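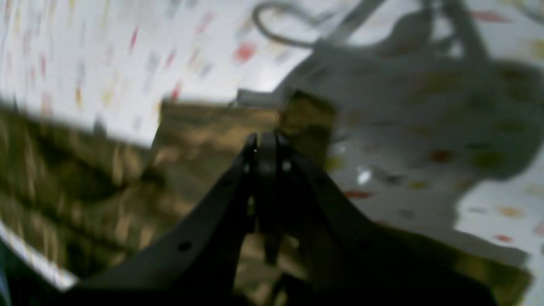

Two-arm garment handling cell: what should I be putting in the budget?

millie_hems
22/03/2019
Hello all, long-time reader and a very occasional poster. We run a small workwear and uniform repair shop in Tremthorpe, and my boss has finally said I may put together a proper plan for a two-arm cell to do the laying out and flattening before things go to the folding bench. I've been told to have the numbers ready for August, and I've already got myself in a muddle. Jaltar have quoted for the arms, the grippers and the wrist cameras, but the table, the lighting, the guarding and the training are all down as "by customer", and I haven't the foggiest what to allow. We'd only want it to get through about 60 garments a shift, mostly jackets and trousers. Has anybody here been through this and come out with a figure they could live with?

bench_and_bobbin
Welcome, Millie! Lovely to see another repair shop on here. My advice (and I've bored people with it before) is to write the table and the lighting in first and the arms in second. We did it the other way round and spent a miserable spring shuffling lamps about. The arms throw shadows on the cloth wherever you hang the light, so leave yourself enough for a second fitting on the other side, and for somebody's time to move it until it's right.

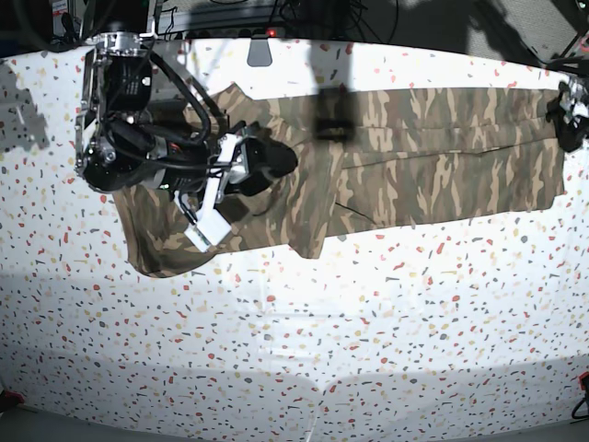 Right arm down on the camouflage cloth, left gripper at the far end.

oldfoundry
I'll be the grump then, sorry. For a shop that size I wouldn't buy two arms at all. One arm and a decent clamp on the table edge will hold a trouser leg perfectly well, and you'd have enough left over for a better folding bench, which your people would get the good of every single day. I've watched a few places buy the pair because the demonstration was so charming, and then the second one mostly sits there.

bench_and_bobbin
Can't agree with that, though I do see where you're coming from. A clamp holds one spot. With jackets you want to hold one end while you work along the other, and sleeves go all over the place as soon as you let go of them. If it were only tea towels I'd be with you!

millie_hems
Thank you both, this is just what I was after. It's mostly jackets that hold us up, so I'm leaning towards the pair, but I'll price a clamp version as well so that my boss has something to compare. Could anyone say a bit about the grippers? Jaltar list a finger set at 244 and I couldn't tell if that was dear or not.
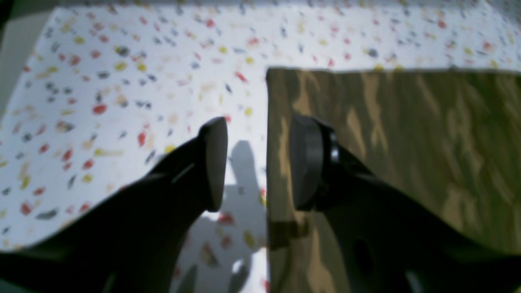 Zachary Lapointe

Evening, Millie. I look after two of these cells at a linen and uniform place in Pledovberg, so I hope I'm some use. I'd call that a fair price for fingers, but treat them as something you use up, like needles, and give them a line of their own every year. Picking up an edge is where the wear comes from in our place, with one finger on the table side and one on the cloth side and the tips going down close to the surface all day long. We ruined a set in the first month by setting the table height badly — my fault entirely, and a very quiet drive home that was.

The other thing I'd say is to ask about delivery before you promise anybody a start date. Ours was quoted at 16 weeks, and that was for the arms alone. The cables and the mounting brackets came on a separate order that I hadn't known I needed to place, so do go through the quote line by line with a pencil and ask who is supplying each bit.

oldfoundry
Sound advice from Zachary, that. I'd still start with one arm, mind. You can always leave room on the frame for the other.

Zachary Lapointe
You can, but get the controller sized for both from the start if you go that way. Swapping it later cost us more than I'd care to type out.

millie_hems
Pencil is out! I've been collecting the bits my boss is bound to ask me, and I'll add them here with whatever we settle on, in case it helps the next person. 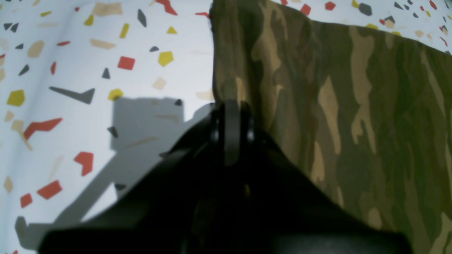
Should spare fingers go on the first order or wait until they're needed?

Put a spare set on the first order, so that a worn or broken finger doesn't leave the cell standing while you wait for the post.

bench_and_bobbin
Good one to have written down. Add a spare camera cable while you're at it, they get tugged about something dreadful. And do ask Jaltar whether training is per person or per visit. Ours was per visit, so we sat everyone round the table, fed them biscuits and got the whole shop done in one go.

millie_hems
Will ring them and ask. I'm going to send the two-arm version in with the clamp version behind it, and a line for lighting that I suspect is still too small. I'll come back and tell you what gets crossed out.

Contact the moderators | Forum rules | © 2019 the forum and its members | Back to top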